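Remote control of a patch: speaker notes

Slot is 25 minutes plus questions. Laptop on the left output, audio from the interface. Check that Grilance is already open before going up, it takes a while to load the sample folders.

1. Opening

Start with sound. Play the slow patch for a minute without talking, then stop it from the terminal. Say that the stop came from a script and that the mouse wasn't touched.

Who has used OSC before? Show of hands. If it's most of the room, skip the next section and go straight to the message format.

2. What OSC is, short version

A message has an address and some values. The address looks like a file path. The values are numbers or text. It goes over the network, usually UDP, so it can come from the same computer or from another one. There is no reply unless the other side is written to send one.

Compare with MIDI. A normal MIDI controller message gives you 128 steps. On a filter cutoff you can hear the steps. OSC sends a float, so the steps go away, though you still need some smoothing on the receiving end or fast changes will click.

3. The setup

Three parts. Grilance is the modular host. Wusus is the small Python library that keeps a table of parameters and sends the messages. Tuma is the plugin inside the host that listens and moves the knobs.

Show the patch. It has 371 parameters once everything is exposed, and most of them are never touched. Explain that Wusus asks Tuma for the full list at startup and stores the names, so the script can say "filter cutoff" and not a number that changes when a module is deleted.
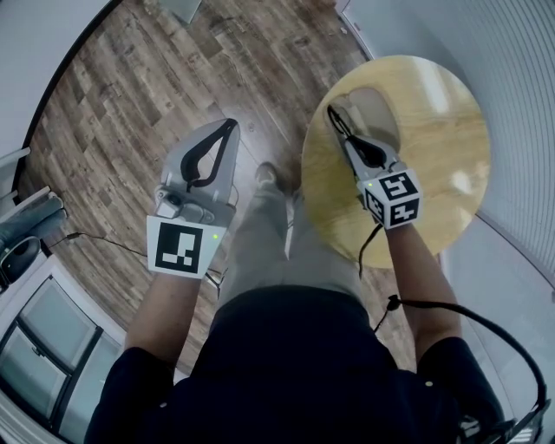 The names were the hard part. Two copies of the same module have the same parameter names, so Tuma adds an index, and the index follows the order the modules were added. Load an older patch and the order can be different. The fix was to let the user type a label on each module and use that first. If there is no label, fall back to the index and print a warning.

4. Live demo

Run the list script. Scroll a little, not the whole thing.
Move one knob by name.
Run the slow sweep, 2000 milliseconds from bottom to top.
Run the same sweep with smoothing off so people can hear the clicks. Turn the volume down first.

If the port is busy, restart Tuma and don't touch Grilance. If that fails, play the recording and keep talking.

5. Timing

People always ask about this one. Python is not a good clock. A sleep call will come back late when the machine is busy, and the lateness adds up if you sleep in a loop. Work out each event time from the start time – then one late event doesn't push the rest.

For anything rhythmic, leave the clock in the host and only send changes. In the long test we sent 963 messages in a burst and nearly all of them arrived. The missing ones matter if one of them is a gate off. Send gate off twice.

6. What doesn't work yet

No way to add or remove cables from the script.
Undo in the host gets one entry per message, so a sweep fills the history.
Wei, the browser front end, only shows the first 2 pages of parameters. A fix is planned for May.

7. Questions

Likely ones: can it run on a second computer (yes, set the address in the config file), can it record knob movements (yes, to a plain text file), does it work with other hosts (no, the plugin is the part that would need porting).

Leave the install page on the screen during questions.

Notes last changed January 24, 2023.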